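Where do cushions live while you clean the living room?
Posted in Home & Tidying

Lolar
We have a toddler, a leather sofa, a second sofa that's basically a clothes rack at this point, and way too many small pillows. Every evening when I tidy up I have to put the pillows somewhere so I can get at the leather and the floor, and the floor is tile, so it's cold and there's always grit on it. Lately they've been going on one of the kid's little plastic chairs. It works okay until somebody under three feet tall wants the chair back!

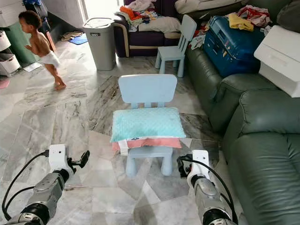
Pap wants to know why they can't just go on the other sofa. Well, because the other sofa has the laundry on it (see above, clothes rack). I fold it eventually. Usually after 9 p.m., usually badly.

So two things. Is there a smarter parking spot that doesn't mean buying more furniture? And how do you get pillows to stay put on leather? Mine slide down every time anyone sits.

Fedir Lytvynenko
Two kids and a green leather couch at our place, so I feel this one. I wiped ours down every night for a while and it was overkill, once or twice a week with a barely damp cloth is plenty, plus a dry one after. Get into the seams between the seat cushions, that's where the cracker dust goes. With yours I'd start by keeping just one pillow out, like the mint one with the bumpy dots in the middle of that three-seater, and putting the rest away until company comes. One pillow is easy to move! Also it has a white tag hanging down off the bottom edge, and if that were mine I'd turn it to the back or snip it, after reading the washing instructions if it has any.

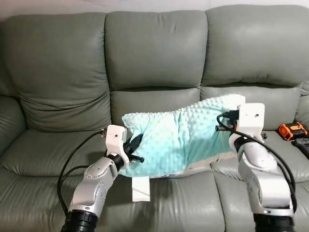

For the sliding, I cut up a piece of rubbery shelf liner and tucked it behind the pillow. Looks silly if you go hunting for it but you can't see it from the front. Try a scrap in a corner first and leave it a few days, because some of that stuff can mark leather.

As for parking, the little chair is honestly a fine idea. Biggest one on the bottom though, or the whole pile ends up on the floor the minute a kid bumps it.

Tondton
just get a basket

Jirkex
I do the chair thing too, only mine's an old step stool. I put the big fluffy one on top since it's the one I grab first, and I've never had a pile fall, so I'm not with Fedir on that. What helped more was doing the pillows last. Laundry off the sofa, then wipe, then floor, then pillows. The whole room takes me 15 minutes if I don't sit down.
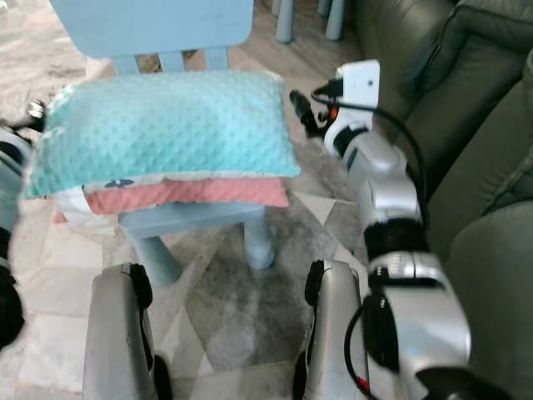 Lolar wrote back that the order was the part she'd been getting wrong, and that she'd try shelf liner on one corner before buying anything. She's still thinking about the basket, if it comes with a lid the toddler can't open.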